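Work with us » Kitchen & Pantry » Open calls

Home cooks and pantry keepers wanted for the Kestinik community preserving kitchen 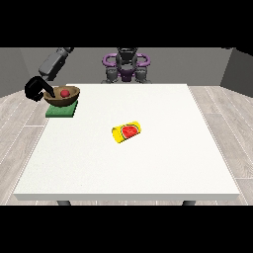
BRIVIER, September 2024

If you grew up in a house where the shelf under the stairs held more jars than shoes, there is a good chance we would like to meet you. Kestinik is a small community kitchen on the east side of Brivier, next door to the old Flamar bakery, and we are looking for 6 people to join us for a season of cooking, canning, tasting and writing things down. Two of those places are paid part-time jobs, and the other four are for participants who would like to learn the work and share a recipe or three of their own. Please read all the way through before you write to us, as the two kinds of place are quite different and we would hate for you to apply for the wrong one.

A little about the kitchen first. We opened in a former school lunchroom with one good stove, one bad stove and a great deal of donated shelving. Sorin Gavrilă, our kitchen manager, had been putting up tomatoes with his neighbors for years and had run out of room in his own house. He asked the Olteanu growers' market whether he might have the bruised tomatoes at the end of the day, and they said yes, and then they started saving him the peppers as well, and the plums, and before very long he needed help and a bigger pot. These days we cook from early summer until the squash is finished. Most of what we make goes to the food pantry on Mill Street, and the rest is sold at the market to pay for lids, gas and sugar.

This past July we filled 913 jars, which was our best month ever and left everybody with orange fingertips (it was mostly apricots, and then there was a week of carrots when we had hoped for a rest). We also came to see that we were running the whole thing out of Sorin's head. When he was home with a bad back for several days, the rest of us stood in front of the big pot trying to remember how long he lets the plum butter go before the vinegar goes in. Aurelia Bălan thought it was twenty minutes. Khadija Hegazy was quite sure it was forty. We called him and he said, "Until it smells right."

So this season we want to do two things together. We want to keep the kitchen going through the fall, with enough hands that people can take a day off, and we want to gather up our recipes, and yours, into a proper pantry book that anyone in Brivier can cook from.

The paid places

Pantry cook (part time, one place). You would work alongside Sorin at the stove, mornings for the most part, starting at seven. You should be comfortable lifting a full crate of apples, standing for a good stretch, and keeping a cheerful temper in a steamy room. We need somebody who has cooked in quantity before, whether that was in a restaurant, a school, a church hall or a very large family. You don't need a certificate in canning when you arrive. We will send you on the county food safety course in your first month and pay you for the hours you spend there. If you already have the certificate, please say so in your letter, and we will find something else nice to do with that day.

Recipe recorder (part time, one place). This is the job we have never had before and we are a little excited about it. You would sit with our cooks while they work, and sometimes visit people at home, and turn what they do into clear written recipes with weights and times. Then you would cook each recipe yourself, from the page, to find out what was left out. Patience matters more to us than any kind of degree. You will hear "a handful" and "enough salt" very often, and you will need to be able to ask, kindly, to put the handful on a scale. A second language is welcome, particularly Romanian, Arabic or Afrikaans, all of which are spoken over our stove on an ordinary morning. Khadija looks after the book and would be the person you report to.

Both jobs run until the end of the season, and we expect to keep at least one of them going over the winter if the market sales hold up. The pay is the same for both and is printed on the information sheet, which Aurelia will mail or e-mail to anybody who asks. We close for two weeks at the end of the year, paid.

The participant places

These are for people who would like to come in one afternoon a week and cook with us. You might be retired, or at home with small children who have just started school, or new in town and missing the food you are used to. You might work shifts. We have had a bus driver, a piano teacher and a young man who had never peeled an onion and who now makes a pickled green tomato that people ask for by name.

As a participant you would get:

- lunch on the day you come, at the long table, with everybody
- bus fare both ways, paid back in cash
- a share of whatever is made that afternoon, in jars, to take home
- your name beside any recipe of yours that goes in the book, unless you would prefer it didn't

What we ask is that you come regularly, that you tie your hair back and wash your hands when you are told to (and again when you are told again), and that you bring at least one dish from your own pantry shelf to teach the rest of us. It doesn't need to be fancy. Some of the best things we eat here begin with something that came out of a can or a sack: beans, sardines, chickpeas, sweet corn, evaporated milk. Wian Mofokeng, who keeps our storeroom, makes a corn relish from the canned kind in the dead of winter, and we would put it up against any relish made in August. There will be a whole chapter on store-bought pantry food in the book, and we are short of recipes for it, so if your grandmother did something wonderful with a can of peaches, please don't be shy.

Participants don't have to be confident in English. Somebody will help. Sânziana Cozma, who runs the afternoons, came to us that way herself and now does most of the talking.

You should know before applying that the kitchen handles nuts, dairy, fish and wheat every day, and we can't promise any corner of it to be free of them. The building is on one level and the main door is wide. There is a stool at every work station and you're welcome to sit while you chop.

How to apply

For the two paid jobs, send us a letter of a page or so. Tell us what you have cooked, for whom, and what went wrong at least once. A list of past jobs is useful but it can be short. Recorder applicants should also include one written recipe, in your own words, for something you make without looking anything up. We will cook it, so please test your quantities! Short-listed people will be asked in for a morning at the stove and a bowl of soup, and we pay for that morning whether or not we offer you the job.

For the participant places there is no letter. Come by the kitchen any weekday between two and four, ask for Sânziana, and have a cup of tea with her. If getting to us is difficult, leave a message with the Olteanu market office and she will call you back. Bring your questions, and bring a friend if you feel more comfortable with one. Friends have been known to end up with an apron too.

The call stays open until the places are filled. We read letters as they arrive, so it's a good idea not to wait too long, though we will reply to everyone who writes, and we'll keep your name for the spring unless you ask us not to. If you applied last year and we had no room, do try again. We remember you, and we were sorry.

Letters can be handed in at the kitchen door or mailed to Kestinik Kitchen, care of Aurelia Bălan, at the old lunchroom, Brivier. If you want to look around first, we are at the market every Olteanu day with the jam stall, just past the honey. The apricot is nearly gone but there is plenty of plum butter.

Print this page
E-mail this page to a friend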